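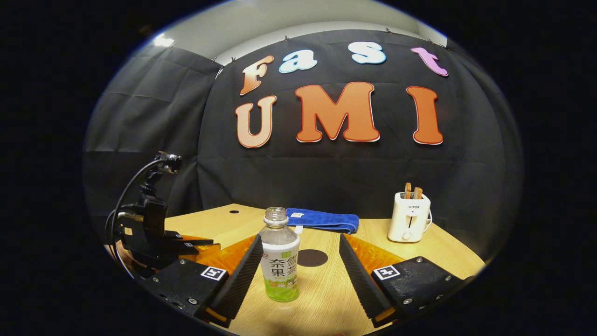

Bottled fruit tea fans, what are you drinking?

mallwood_mags
Started this because my cart is getting out of hand. I went into the Asian grocery in Mallwood for noodles and came out with nine bottles of fruit tea (nine! for a two-person household!) and I've loved nearly all of them. Grape, green plum, a peach one that tastes like the syrup from canned peaches in the best way. Tell me your favorites and how you drink them. Straight from the fridge? Over ice? I want to try everything before summer.

trutlow83
Welcome to the club, you're doomed. The 奈雪 bottles are my weakness, the ones with 果茶 down the front and the little cartoons along the bottom. 果茶 is just "fruit tea," so if you can't read the rest of a label, look for those two characters and you're in the right section. Fridge cold, no ice, drink it from the bottle.

pourover_pete
Gonna be the grump. Most bottled fruit tea is juice and sugar that was once introduced to a tea leaf. If you like the flavor, brew a pot of jasmine green, let it cool, and mash some fruit into it. Costs next to nothing and you can taste the tea.

mallwood_mags
I do that too! But I'm not mashing grapes at 6 a.m. before a shift, Pete.

Stojan Babić
I'm with trutlow83 on the cold part but not on the ice. A tall glass, ice to the top, tea poured slowly, and a squeeze of lime. The sweet ones need it. My daughter got me into these in February and I have 20 empties on the back porch because I can't bring myself to throw out a bottle with a good screw cap. I use them for iced barley tea when we drive to her games.

trutlow83
Lime in grape tea?? I'll try it but I'm nervous.

Stojan Babić
Try it with the green ones first. Then come back and apologize.

sota_kettle
Please be careful reusing those empties over and over. The caps get funky in the threads and a quick rinse doesn't reach it. I soak caps overnight with baking soda, then let them dry all the way upside down on a towel. If one still smells like peach the next day, out it goes. For road trips I'd sooner buy a proper flask.

pourover_pete
Agree with sota_kettle. Glass jar with a lid, done.

Stojan Babić
Glass in a car with three teenagers, no thank you. But the soak is a good idea, I've only been doing hot water and soap.

mallwood_mags
OK, reporting back. I tried the lime with the green plum and WOW. It wakes the whole thing up. I used half a lime in one tall glass, which was too much, so start with a small wedge. Also froze some of the peach in an ice cube tray and dropped the cubes into plain black tea, and that might be my favorite thing so far (Pete, you would like this one, it's mostly tea).

pourover_pete
Fine, that does sound good. What black tea?

mallwood_mags
Plain Ceylon from the big tin, steeped strong.

bermudez_b
Does anyone find the sugar hard to judge? Some bottles say zero and taste sweeter than the regular ones. I get a weird aftertaste from the zero kind and my husband can't taste it at all, so we've split the shelf between us.

sota_kettle
Same here with the aftertaste. Much less noticeable very cold, so that's one point to the fridge people.

trutlow83
Lime update: it's good. I'm not apologizing, but it's good. Mags, did they have any of the grape left when you were there? My store's been out for 2 weeks.

mallwood_mags
A whole bottom shelf of it, next to the soy milk. Go early!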